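Re: [prallholm-social] snack rack for the Usau weekend

> Is the wire rack deep enough for the 43 chip bags AND the drinks? Last time
> the bottles tipped every time someone reached in. Also who has the key to
> the Jenkins room.

Quick answer, have to run in a minute. No, not for all 43. Three big bags laid flat across the top is about it, they hang over the front a bit but stay put. Drinks underneath in one row, orange on the left, lemon-lime in the middle, cola at the right end. Rest stays in the boxes and we refill as we go.

Spent $60 so far, recipt is in the Mindix folder. Key is on the hook by room 33.

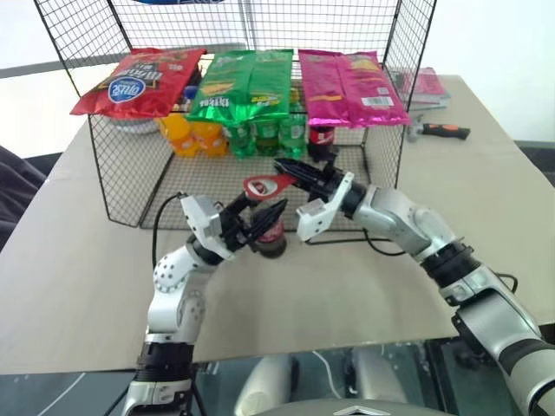 Still need cups and napkins, and something salty that isnt chips. Pretzels maybe? If your at the store before 4 grab a bag and write me back here.

Ice I can get on the way.

prallholm-social mailing list, 263 subscribers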